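Grekdale Swap Shelf — what's moving, what isn't

Quick one this month, I'm writing it at 6 a.m. with the kettle on. The shelf moved 894 items since spring, which is a record by a mile. Mostly kids' clothes and jars. So many jars. Please no more jars until September unless they have lids that fit.

Still wanted: school bags, rain boots in the small sizes, a working hand mixer, bedding for single beds. Fetska on Mill Road has offered us their back hallway for the overflow — lovely of them, but it's narrow, so no furniture there. Sofas, dressers etc go on the notice board with a phone number and you sort out pickup between yourselves.
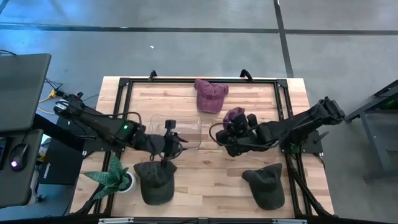
Food containers next. We get plenty and they go fast, but half come in without a lid or with somebody's old curry stain. Wash them, match them, tape the lid on. Masking tape, not the brown stuff, it leaves gunk. Same for puzzles and board games — tape the box shut and write on it if peices are missing. People don't mind 21 missing out of a thousand if they know up front. They mind a lot when they find out at the end.

Opening hours are changing. Mornings only for drop-off, 9 to noon, and picking up any time the hall is open. Nothing left outside the door please, we lost a whole bag of good sweaters to the rain last month.

The limit is still 5 things per visit. Yes, a set of plates counts as one. No, a set of plates plus the bowls "that go with them" is two.

Cù coffee van will be in the lot for the coat swap. We have 200 hangers and need more, wire is fine. Bring coats clean, pockets emptied, zips checked. If teh zip is broken say so on a tag, someone will want to fix it.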